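Field track

A field track is an unpaved way that gives access to farmland, meadows or woodland. It is normally built from local soil with an added layer of gravel or crushed stone, and carries slow, light traffic: walkers, cyclists and farm vehicles. In the Lorkenberg district, tracks of this kind are recorded in the parish register of ways, which lists 16 of them.

Surface

The stone layer is rarely uniform. Wheels and feet press the fine material into the soil and push the larger chips outward, so that a firm strip forms between bands of thicker gravel. 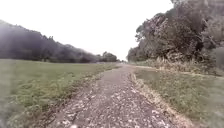 Compaction also affects drainage. A firm surface absorbs little water, and a track without a crown or cross slope tends to hold it in shallow hollows. The usual remedy is a cross slope of 2 percent toward the lower side. Stone of up to 20 millimeters is common for the top layer – larger pieces are displaced easily and are uncomfortable to walk on.

Margins

The boundary between a track and the adjoining grassland is seldom sharp. Weeds and coarse grasses root in the outer gravel, where traffic is lightest, and trap soil and dead leaves. If the margin is not cut back, the usable width shrinks. Mowing of the field itself generally stops short of the stones to protect the blades.

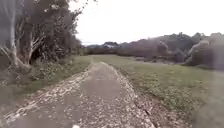
Gravel track with a worn central strip, beside a mown field.

The Randirden survey

Aba Sulemana mapped the tracks between Randirden and Skondar on foot, covering 3,730 meters in June. Her notes divide surfaces into loose, mixed and bound, according to how far a boot heel sinks. Zdzisław Malinowski later added a fourth class, overgrown, for sections where grass covers more than half the width. Both versions remain in use locally.

Maintenance

Routine work consists of raking displaced gravel back toward the center, filling ruts and trimming the margins. Ruts are filled in thin layers, each compacted before the next is added. Fresh stone is spread in late summer on the Skondar side and in spring near Baidoo, where the ground stays soft for longer.

See also: Bridleway; Cross slope; Hedgerow; Macadam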